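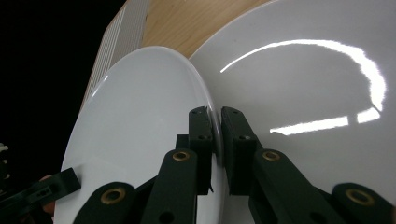

两只白盘,盘面反光

版块:厨房与餐具 > 日用瓷
主题:白瓷盘上的灰色划痕,到底是盘子坏了还是刀叉的错?

楼主:半斤陈醋
家里用的是Vudolell的白盘,买了3年,盘心一圈一圈的灰印子,像铅笔画的。洗洁精没用,泡小苏打也没用。客服回我说"属于正常使用痕迹",顺手推了他们自己的清洁膏,70块一小罐。我不太信。卖盘子的说盘子会花是正常的,然后卖你一罐膏,这账怎么算都是他赚。
想问两件事:一、这灰印到底是釉面被划破了,还是金属蹭上去的?二、有没有人真的用过那种膏,用完过半年是什么样?只晒当天效果的就不用回了。

2楼:窑变不变
大部分是金属蹭上去的。釉面硬,普通不锈钢餐刀比釉软,刀在上面走,是刀掉粉。你用指甲横着刮一下,刮不出坎儿就是蹭痕,有坎儿才是划伤。
去蹭痕不用买专用膏,含草酸的去污粉就行,湿抹布蘸一点,轻轻打圈,冲干净。戴手套。

3楼:楼下的猫叫阿福
用过那个70块的。当天白得吓人,然后两个月左右灰印全回来了,而且感觉比以前更容易上印子。我怀疑是里面有磨料,把釉面磨毛了。没有证据,就是怀疑。

4楼:半斤陈醋
回复3楼:这就是我担心的。请问你那两个月里洗法有没有变?换没换刀叉?

5楼:楼下的猫叫阿福
回复4楼:没换,一直是同一套Falska的刀叉。洗法也没变,手洗,海绵黄的那面。哦,中间有一阵我妈来住,她用绿的那面。

6楼:窑变不变
那就不好说是膏的问题了。绿的那面百洁布里面很多是带磨料的,天天擦比你一年用两次膏厉害多了。

7楼:楼下的猫叫阿福
可是我妈就住了一个星期。

8楼:Setsuko Wada
我在餐厅后厨做过,说点不一样的。我们那时候的盘子全是厚白瓷,天天进洗碗机,灰印照样有,但是没人用膏,都是攒一批,用去污粉统一泡。泡完再用,再有印子再泡。盘子用到磕了边才淘汰,没见过哪只是"磨毛了"淘汰的。
所以我觉得大家把釉想得太娇气了。

9楼:半斤陈醋
餐厅盘子和家用盘子能是一种釉吗?我不是抬杠,是真的问。Vudolell这个号称"高温一次烧成",盘底连个温度都不标。

10楼:窑变不变
"高温"两个字谁都能写。看盘底露胎的那一圈,滴一滴酱油,过一会儿擦掉。吃色的说明胎没烧结实,跟釉是两回事,不过胎不行的厂子釉一般也不讲究。

11楼:老郑不炖肉
滴酱油这个我也见过,我的看法是没什么用。圈足上本来就糙,你擦不干净就说人家吸水,冤不冤。真要测吸水率得烘干、称重、煮、再称重,家里那个厨房秤称得出来吗?

12楼:窑变不变
回复11楼:没说能测吸水率,说的是粗看。擦不干净和吃进去,拿水一冲就分出来了。

13楼:老郑不炖肉
冲完还有色也可能是卡在毛孔里。反正我不信。

14楼:Yae Sakai
两位别吵盘底了,楼主问的是盘面。
我家的情况:两套盘子,一套Zulter,一套杂牌,一起买一起用。杂牌几乎没印子,Zulter反而一堆。后来发现原因很简单,Zulter是哑光釉。哑光的表面本来就不平,像很细的锉刀,刀叉过去必留印。所以买之前先看是亮光还是哑光,比看牌子管用。楼主那个是哪种?

15楼:半斤陈醋
亮光的。对着灯能照出灯管那种亮。但盘心那一块,我侧着看好像没有边上亮了,也可能是心理作用。

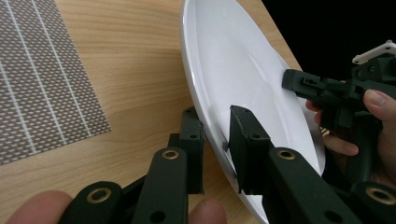

而且我把盘子斜过来转着看了一遍,靠边的地方亮得很均匀,到了盘心那一块就有点发闷。如果只是金属粉蹭上去,用草酸粉擦掉以后应该恢复原样才对。我今晚擦一只,另一只不擦,留着对比。

16楼:窑变不变
这个做法可以。擦之前先洗干净,有油膜也会发闷。别拿同一只擦一半,交界的地方看不准。

17楼:楼下的猫叫阿福
等楼主结果。顺便问一句,叠着放会不会也有关系?我家盘子是一摞直接叠的,底下那圈没上釉的压在下面那只的盘心上,每次抽出来都听见"沙"的一声,听着就心疼。

18楼:Setsuko Wada
这个倒是真的有关系。露胎的圈足有时候很糙,拖着抽盘子,时间长了真的能划出坎儿。要端起来拿,别拖。新盘子买回来可以用细水砂纸把底圈蘸水磨一磨,磨到手摸不拉手就行。

19楼:老郑不炖肉
这条我同意,难得。我还垫过厨房纸,后来嫌烦不垫了。

20楼:Yae Sakai
有卖毛毡隔垫的,一套要好几十,我觉得纯属多余。旧T恤剪圆了垫着一样用。潮的盘子别垫着叠,布会有味儿。

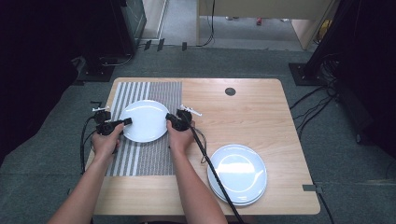
双手各握一个黑色夹持器,夹起一只圆盘,下面是条纹餐垫

21楼:半斤陈醋
回来交作业。草酸粉擦了一只,水冲干净,晾干了看的。
灰印去掉了大半,还剩几道细的,指甲刮过去有一点点卡。也就是说两种都有,多数是蹭的,少数是真划了。盘心发闷的地方擦完亮了一些,但跟盘边比还是差一点。
所以客服那句"正常使用痕迹"只能算说对一半。真划了的那几道,他那罐70块的膏也填不回去。

22楼:窑变不变
细的那几道位置在哪?如果绕着盘心差不多成一圈,就是上面那只的底圈磨的,不是刀。

23楼:半斤陈醋
……还真是弧形的。拿另一只的底比了一下,弧度差不多,但是我不敢说就是它。

24楼:老郑不炖肉
差不多就是差不多,盘子都是圆的,怎么比都像。

25楼:楼下的猫叫阿福
老郑你今天是来上班的吗

26楼:老郑不炖肉
我就是看不惯一个现象下一个结论。底圈磨的、刀划的、出厂就有的,三种都没排除。楼主买来的时候对着光看过吗?

27楼:半斤陈醋
没看过,拆了就用了。这点我认。
准备这样:底圈都用水砂纸磨一遍,拿的时候端着拿,牛排刀只在木板上用。没擦的那只先不动,11月再拿出来看。膏不买了。

28楼:蹭饭专业户438
刚翻完整帖,插一句,草酸粉别跟漂白水一起用,会出有毒的气。我看前面只说了戴手套。

29楼:窑变不变
对,谢谢补充,是我漏了。还有别用在描金的盘子上,金边会掉。

30楼:Setsuko Wada
还有别让小孩碰到那个粉。擦完多冲几遍,盘底的圈缝里也要冲。

31楼:半斤陈醋
收到,冲了很多遍。剩下的粉放柜子最上层了。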